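Home robots > Two-arm kits > Hands-on

Fetine Ela two-arm kit: first look at the soft furnishings pack

Mar 19, 2019 - 7 min read

By Shayne Ngata

Quick one first. If you came for the price, scroll down, it's near the bottom with the what's-in-the-kit bit. If you want to know whether it can tidy a living room - no. Parts of one, yes.

The Ela is Fetine's two-arm kit. Two arms, two grippers, a body to hang them off and a head camera so you see the job from roughly where the robot does. Sold to labs, colleges, small firms who want to try things at home scale without building the whole lot from scratch. The base kit has been out since August. New this spring is the soft furnishings pack, which is what I had on test. Cushions, throws, that sort of load. Software mostly, plus a set of gripper fingers.

Why cushions. Because boxes are easy and everyone has done boxes. A box has corners that stay put. A cushion changes shape as soon as you pinch it, hangs at some angle you didn't ask for, and then has to go somewhere and look all right when it gets there. Good test of a two-arm machine.

Setup

Dénes Csizmadia from Fetine talked me through it on the phone. Took a morning. Could be quicker if you read the guide first, which I didn't.

Order of work:

Arms on, bolts done up hand tight, then again with the key.
Gripper cables down the back of each forearm. Leave slack. More than you think.
Head camera last. Run the aiming routine with the arms parked.
Load the pack, restart, run the finger check on both sides.

The finger check failed on the left the first time. Plug not pushed home. My fault, though a click or a coloured band on the plug would help, and I've told them so.

Cabling is the weak spot of the whole kit if you ask me. The leads are a sensible length for a bench and a bit long for floor work, so you spend time thinking about where they go. Clips are in the box. Not enough clips in the box.

The job

Plain enough. Cushions on the floor by a velvet armchair, pick one up, get it on to the seat. Second job is the same thing with a round velvet stool, lower and with no back to lean anything on. You can drive the arms yourself with the hand controllers or play back something you've recorded and let the pack tidy up the path.

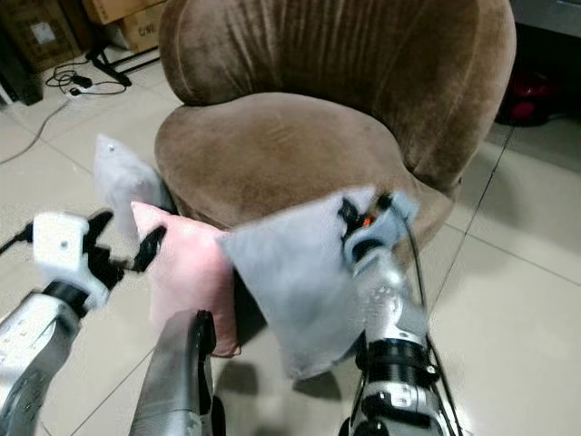 Driving by hand is where I spent most of my time. It's good. The lag is small, the arms go where you expect, and after an hour I'd stopped looking at my own hands. Grip force is on a slider, 0 to 100, and the pack comes set at 60. For a firm cushion leave it there. For a floppy one I went up to 74 and was happier, it stopped creeping out of the fingers when I swung the arm across. Above that you get pinch marks in the fabric that take a while to drop out.

Corner grabs are the thing to learn. Go for the middle of an edge and the whole cushion folds over the finger. Go for a corner and it hangs in a nice diagonal and you know where the opposite corner is going to be. The guide says this on page 9 and should say it on page 1.

One-arm lifts are fine for small stuff. The trouble comes at the other end, when you want it set down square and it's dangling from one point. So you bring the second arm in. There's a mode for this called Follow, where the free arm shadows the holding one at a fixed gap until you tell it to close. Took me a few goes. Once it clicks it's the best thing in the pack and I missed it when I switched it off.

Armchair or stool

Armchair first, in my view, if you're training people up. A seat with a back gives you something to push against. Get the cushion over the front lip, nudge, let go, it sits back. Tub shapes are a touch awkward on the sides as the arms need to come in from the front, and the wrists bump the rounded bits if you're greedy.

The stool is harder. No back. Soft plush top with a raised rim, so the cushion can sit level or it can sit up on the rim and slide off again. You want both arms, both corners, come in over the middle and lower flat. You also can't see much of the top while you're doing it. The cushion is in the way of the head camera, that's just how the geometry falls. I ended up lining up on the edges of the stool I could still see and lowering slowly.
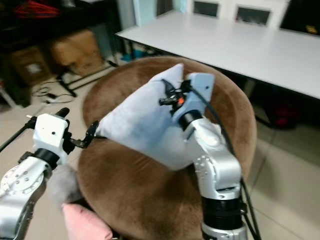
Two-handed hold over the stool, one gripper at the left corner, the other up on the right.

A second camera would sort this and the control box does have a spare port for one. Fetine don't sell it as part of the pack. Shayne's two pence: they should.

Fingers

The pack fingers are black, slimmer than the stock ones, and swap over with a single screw per side. Small screw. Do it over a tray. Grip on velvet is good, grip on smooth cotton is good, grip on anything furry is poor. The fingers get hold of the pile and not the cushion, and you lift a tuft. Dénes says there's a wider pad on the way but wouldn't give me a date, so don't buy on the strength of that.

Noise

Quiet. A whirr on fast moves, a tick when the grippers close. You can talk over it.

Playback

Less keen here. Record a run, play it back, and if everything starts in exactly the same spot it's lovely. Move the cushion a hand's width and the pack is meant to adjust. Sometimes does. I set up 9 playback runs on the armchair with the cushion shifted a little each time and 4 of them ended with it on the seat without me stepping in. The rest I stopped or helped along. Fetine say the next update is better at this and it might be, I've only got the one I've got.

Worth saying that colour matters a bit. A cushion that stands out well from the upholstery got picked up by the software straight away. Brown on brown it dithered. Plain tiled floor was no bother, even with a bit of shine on it.

How it compares

The obvious rival is the Hulter bench pair. Stiffer arms, better finish, much nicer cable run (they go inside). But it wants to be bolted to a table, and for floor and furniture work you're then building a stand, and its hand controllers are an extra. The Tăng kit is cheaper than both and I had one for a short while last year. Fine for light pick and place, but the grippers open too narrow for anything stuffed. You'd be holding a cushion by the seam.

So for soft things at sofa hight, the Ela is the one I'd take. For small parts on a bench I'd go Hulter without thinking very long.

What's in the kit

Ela base kit: two arms, two grippers, body, head camera, hand controllers, control box, power supply, cable clips, keys
Soft furnishings pack: slim finger set (both sides), Follow mode, grip presets, recording and playback add-on, printed guide
Not included: cushions, stand for a second camera, second camera
Needs: Ela base kit on current software. Older ones can be updated, ask first

Price on request for the base kit, which I find annoying but there it is. The pack is a one-off payment per robot with no yearly fee, and colleges get it with a discount if ordered together with the base. Quotes come from Fetine direct. I had mine back the same afternoon.

Delivery is by pallet. Somone needs to be in.

Good

Hand driving feels natural quickly
Follow mode
Finger swap takes a couple of minutes
Quiet enough for a shared room

Not so good

Playback is hit and miss
Leads everywhere unless you plan for them
Furry fabrics
No second camera in the pack - you will want one

Who should get it

Teaching labs, yes. Anyone collecting hand-driven runs on household jobs, yes, that's the sweet spot and where the comfort of the controllers pays off over a long day. If you want to press a button and walk off, wait for the update and ask Fetine to show you it working on your own furniture first.

Warranty is on the arms and control box. Fingers count as wear parts, spare sets are sold in pairs. I've still got the test kit until the end of the month so if there's something you want tried, send it in and I'll see if I can fit it in. Throws are next, folded ones to start with.

Related

Hulter bench pair, long-term notes
Tăng starter kit: what you get and what you don't
Cable clips and sleeves that fit most small arms
Hand controllers compared
Choosing a second camera for two-arm work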